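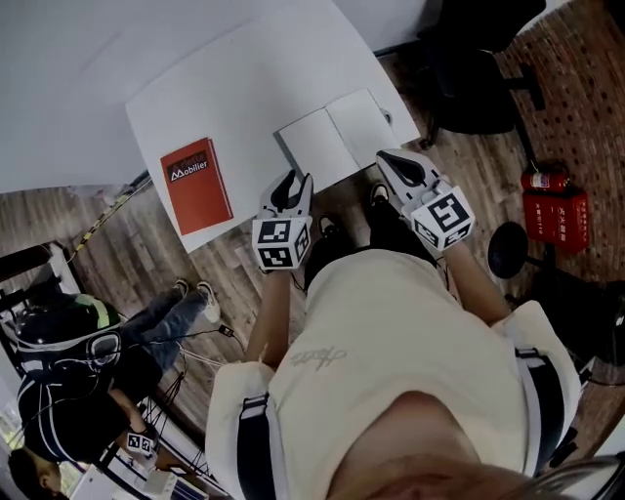
Do I need to read French to take part?
School French is enough. The words that come up are mostly the names of pieces of furniture, and there is a word list to work from.

Call for participants: the Stelley furniture index

Wunumora is looking for people to help index the Stelley collection of books and catalogues on furniture. The work takes place in our rooms at Vik during August. Applications close on 19 Jul 2024.

The collection came to us from a furniture showroom in Landum that closed its reference shelves. It holds 3,407 items: bound volumes, trade catalogues, price lists and a good many loose sheets. Some are in English and Swedish. The largest part is in French, and that is the part still to be done.

What you will do

You will take a volume from the shelf, go through it page by page and write down each piece of furniture it shows, with the page number, the maker if one is given, and the name of the piece as printed. Entries go into a notebook first. At the end of the session you type them up on one of our laptops, or hand the notebook to someone who types faster. We tried going straight to the laptop in the first round and too many page numbers were wrong, so the notebooks stay.

Chairs, tables, shelving, beds and storage are all indexed. Lamps and carpets are not, unless they are sold as part of a set. Built-in kitchens are a grey area and there is a page about them in the guide you will be sent.

A volume of ordinary size takes one person one or two sessions. You don't have to finish a volume you have started. Leave a paper slip at the page you reached and write the shelf number on the slip.

Who can apply

Anyone over 18. You need reasonably neat handwriting and the patience to do the same thing for an afternoon. Knowledge of furniture is welcome but we don't ask for it. Several of the people from the first round had never heard the word bergère, and their entries were as good as anyone's.

There are 7 places. If we have more applicants than places we will give priority to those who can come to every session, and then to those who live in or near Vik.

Times and pay

The round lasts three weeks. Each session is four hours with a break in the middle, and you can put yourself down for mornings or afternoons. Participants are paid by the session at the same rate as last year, and the rate is given in the letter we send with an offer of a place. Bus fares from Landum are refunded if you keep the tickets. Tea and coffee are provided - bring your own lunch if you are staying for both halves of the day.

The room

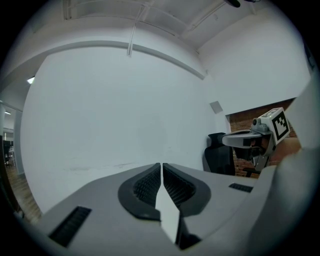 Office chair with a mesh back, and the brick wall behind.

Work is done seated, at a table. If you need a particular chair or a lower table, please say so on the form and we will find one before you start. Bags and coats go in the corridor. Drinks stay in the kitchen and do not come to the table, and this includes bottles with lids.

You may use pencil only. We supply pencils, notebooks and paper slips. Phones can be used to look up a word, but please don't photograph pages from the catalogues, as some of the makers still hold the rights.

The sample volume

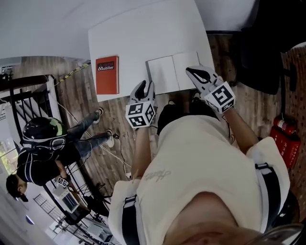

The Mobilier book on the table, with an open notebook beside it.

All new participants start with the same volume, Mobilier, and index the first chapter. We compare your entries with a finished set and go over the differences with you. It isn't a test and you are paid for the session. Most of the differences are to do with how to enter pieces that are shown twice, or a chair and footstool sold under one name. After that you choose from the shelf.

Please put the volume back in its place when you leave. It is the only copy we have.

What happens to the index

The finished index will be free to search at Wunumora and, later on, online. Participants are named in the introduction if they wish to be. Your notebooks are kept with the collection, so don't use them for shopping lists.

How to apply

Send a short letter or an email with your name, where you live, the sessions you could come to, and a few lines on any languages you read. A CV is not needed. If you took part in the first round, just tell us your dates and whether you want to carry on with the shelf you had.

Applications and questions go to Ragnvald Isaksson, who runs the index, at the Wunumora office in Vik. He is away for part of July, and letters that arrive then will be answered when he is back - you will still hear from us before the first session. You can also leave your application at the front desk during opening hours.

The entrance is on the yard side. Ring the lower bell.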